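About Stitcombe

We test things that run on sunlight, and we love it! Stitcombe is an independent testing and training center for small solar equipment: water pumps, lanterns, cold boxes, battery packs, and the controllers that tie them together. Manufacturers send us their products before they go on sale, farm co-ops send us the ones they're thinking of buying, and a good many students come through our doors to learn how the measuring is done.

How we started

Manju Mishra was an irrigation engineer when she set up the first test bench, in a rented shed with a water tank, a flow meter, and a row of secondhand panels. She had spent years watching farmers buy pumps whose labels promised far more water than they ever delivered on a hazy afternoon. She wanted to know what a pump would do at 7 in the morning, under thin cloud, with dust on the glass (and she wanted it written down in a form a farmer could read).

The first pump on the bench was a small surface model. It ran from sunup until late afternoon with Manju reading the meter by hand, and those notebooks are still on the shelf in her office. We pull them out for new staff in their first week, coffee stains and all.

What we do now

The shed is long gone. Our main lab at Drusara has a deep test well, a pressure rig that can stand in for wells much deeper than ours, and an array simulator, so we can repeat the same cloudy day as many times as we need to. Next door is the battery room, where packs are charged and drained around the clock. Outside is the yard, and the yard is where most of us would rather be - panels at every tilt, pumps running into open tanks, and a weather mast that has been hit by lightning twice and keeps on reporting.

We have tested 2,934 products so far. Every one gets a full report with the raw readings attached, and the maker gets a call from the engineer who ran the test. Those calls can go long! We enjoy them, even the ones where the news is bad, and plenty of the products that fall short the first time come back to us with a better seal or a smarter controller.
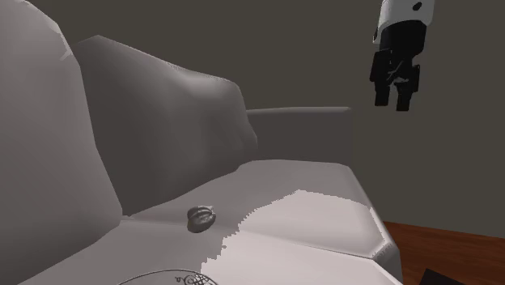 Gray sofa with back cushions and a boxy armrest, computer rendering.

Our people

We are a team of 61, spread over two sites. Drusara is home to the pump and battery labs. Zeltholm, our smaller site up in the hills, handles cold-weather work and anything that has to survive a winter outdoors: street lights, fence chargers, snow-country lanterns. People swap between the two quite a bit, and there's a friendly rivalry over who has the better kitchen. (Zeltholm has the better kitchen.)

Our engineers come from electrical, mechanical, and farming backgrounds, and a few came from none of those. Two of our best bench technicians used to repair sewing machines. If you are patient, like tools, and get a little bit excited when two meters disagree, you'd fit in well with us.

Teaching and training

The Kashyap Program is our training course for young technicians, and it's the part of the work Manju talks about most. It runs for seven months, starting each May, and takes in nearly 60 trainees. They learn to wire an array, calibrate a flow meter, find a leak, and write a report that says what was measured and how sure we are of it. They also get a pump of their own to take apart, and yes, it has to run again when they're done.

Many of our graduates go on to work for installers and rural water offices. Some stay with us, and a few have started repair shops in their home districts. We visit when we can and usually come back with a trunk full of broken controllers to study, which makes for a very happy afternoon in the lab.

How we work

We are paid the same fee whether a product passes or fails. We don't sell equipment, we don't take commissions, and we don't rank one maker against another. Test methods are open to anyone who asks, including the arithmetic, and if you spot a mistake in one of our reports we will rerun the test and put out a corrected copy.

Come and see us

School groups, co-ops, and curious neighbors are welcome at Drusara by appointment. Wear closed shoes and bring a hat, there isn't much shade in the yard. Zeltholm opens for visits in the warmer months, once the road is clear. Call or write to the front office and tell us what you'd like to see running, and we'll do our best to have it on the bench when you get here.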